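How to label grasp attempts when the object is partly hidden by its container

In our February test series we tried to find out if a grasp planner can be trained from weak labels only, without drawing exact masks around each object. The short answer is yes, if the labelling is done with some care. With the method below our planner, Lemma, learned from 1,960 labelled attempts. Many groups have asked how we made the labels, so I have written down the steps in the order we do them.

You will need a robot that can save its joint positions, one fixed camera that sees the container from the side, and any tool that can play back a recording one step at a time. We use Tirkeck for playback, but a simple video player is also possible if it shows the time in milliseconds.

Step 1. Set the camera low

Most people place the camera high, to look down into the container. For this method we want also a second view from low down, almost level with the floor. The high view tells you where the objects are. The low view tells you how high something is lifted in relation to the rim, and this height is what we label.

Choose a container with openings in the side. A solid wall hides everything until the object is over the rim, and then you lose the first part of the lift. With slots you get small pieces of the object between the bars, and small pieces are enough for a weak label.
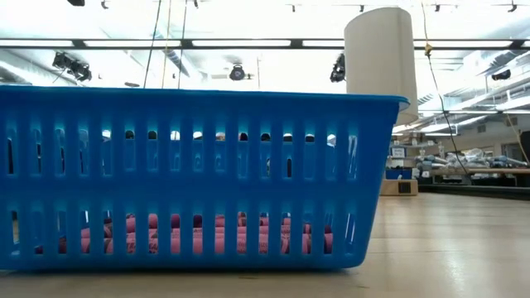 Manipulation and Learning Group – Tutorials

The low view of a slotted basket gives a good idea of what the labeller has to work with. Through the lower row of slots there are pinkish and red shapes, perhaps rolls of foam or fabric, but you cannot say how many they are or where one ends and the next begins. Please do not try to guess. A wrong count does more harm to the training than no count.

Notice also how bright the ceiling lights are from this position. If your camera sets the exposure by itself, it will change when something large moves in front of the lights. Lock the exposure before you start, and lock the white balance too.

Step 2. Mark the slot bands

Open one still from the recording and draw two horizontal bands over the container, one for the upper row of slots and one for the lower row. Add a third band for the free space above the rim. You do this only one time for each camera position. If someone moves the container, even a little, draw the bands again.

Step 3. Give each attempt one of four labels

Play the attempt from the moment the gripper closes until 90 steps later. Then choose:

Stay – no change in any band.
Shift – the pattern in the lower band changes, but nothing enters the upper band.
Rise – something enters the upper band and does not pass the rim.
Clear – something passes the rim and is still above it at the last step.

When you hesitate between two labels, take the lower one. Nahom Gebremichael tested the opposite rule on a set of 600 attempts, and the planner became too sure of itself and closed the gripper on the bars of the basket.

Step 4. Mask what is behind the container

The background is a bigger problem than we expected. Hanging cables, tables and lamps can all come into the band above the rim, and a network will happily learn from them. Before training, we grey out everything that is outside the three bands. Inside the top band we subtract a still which was recorded with the robot in its rest position. Do this again for every session, as cables do not hang the same way each time.

Step 5. Check with a second person

Ask a second labeller to repeat 60 attempts without seeing the first labels. Zinash Ambaye does this for our group. Stay and Clear are almost always the same for both people. The disagreement is between Shift and Rise, and usually the reason is that the bands were drawn too thick – make them as narrow as the slots and try again.

Step 6. Train

We treat the four labels as an ordered scale from zero to three. The planner sees only the high view and the planned grasp, and it must predict the label. The low view is used for making labels and never as input, so you can take the second camera away once the training is finished.

Known limits

The method says nothing about which object was lifted. If two objects come up together, the label is still Clear. It also does not work with very small objects that fit behind one bar. For these we went back to masks drawn by hand in Biltico.

The label sheet and the script for drawing the bands are in the Hirow folder, under "weak labels".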